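Iveo 室内移动操作仿真评测套件
产品编号：IV-SIM
发布单位：Plodau 机器人技术有限公司 研究产品部
文档更新日期：2022年6月9日

Iveo 套件面向高等院校、科研院所及企业研发部门，用于在虚拟住宅环境中评测移动操作机器人的导航、感知与抓取策略。

仿真运行画面（Halim 住宅场景）

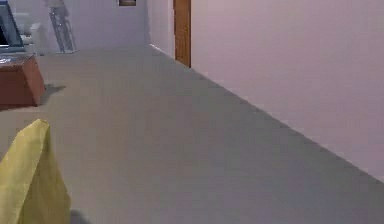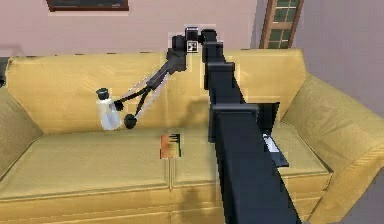
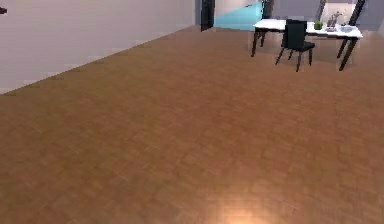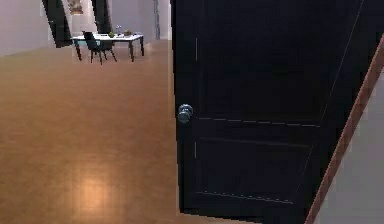
套件采用“先导航、后操作、统一计分”的评测方法，将一次完整任务划分为2个阶段，分别记录策略输出与环境状态，最终合并为单一成绩。以往的评测多将导航与抓取分开进行，两项指标各自较高的策略，在连续执行时成绩往往明显下降，而分项结果难以反映这一落差。为此，本套件规定导航阶段的终止位姿即为操作阶段的起始位姿，中间不作任何人工校正。导航阶段着重考察策略在大面积空旷地面和狭窄通道处的表现，半开的深色门板占去右侧大半视野、远处可见白色桌面与一把椅子的情形，即属此类观测。操作阶段则要求机械臂在家具上方完成取物，如双指夹爪将白色瓶子夹持于黄色沙发坐垫上方；腕部一侧的方形黑白标记在画面中可见，可用于检验位姿估计模块的输出。

一、套件组成
1. Halim 场景库：含9套住宅场景，墙面、地面材质及家具布局均可通过配置文件调整。
2. 机械臂模型：含连杆、关节与双指夹爪的几何及动力学参数，支持位置控制与速度控制。
3. 任务描述文件：规定目标物体、起始位姿、时间上限及成功判据。
4. 计分程序：读取运行日志，自动生成评测报告。

二、评测流程
每套场景设4项任务，每项任务以不同随机种子重复运行50次。种子列表随套件提供，用户不得自行删减。策略仅可读取机器人自身的观测数据，不得访问场景的真值信息。碰撞、超时及物体跌落均计为失败，失败类别在报告中单独列出。

三、研究结果摘要
Plodau 研究产品部于今年3月与 Ninalberg 实验室共同完成基线测试。结果表明，操作阶段的失败多源于导航终止位姿偏差，而非夹爪控制本身。在训练中引入终止位姿扰动后，整体成功率有所提高，其中沙发、扶手椅等软体家具附近的任务改善最为显著。门口区域的任务改善有限，视野受遮挡时策略仍存在停滞现象。完整数据及训练配置见随附技术报告。

四、运行要求
套件支持单机及集群部署。画面分辨率可由用户设定，低分辨率模式适用于大批量训练，正式评测应采用任务描述文件中规定的分辨率。不同渲染设置下取得的成绩不宜直接比较。

五、授权与交付
套件分为学术授权与商业授权两类。学术授权限用于非营利性研究，发表成果时应注明所用套件版本及场景编号。商业授权包含技术支持与场景定制服务，定制场景的交付周期以合同约定为准。申请单位须提交加盖公章的申请表及研究用途说明，经审核后由 Plodau 研究产品部发放下载凭证。

相关文档：安装手册／任务描述文件规范／基线测试技术报告／版本变更记录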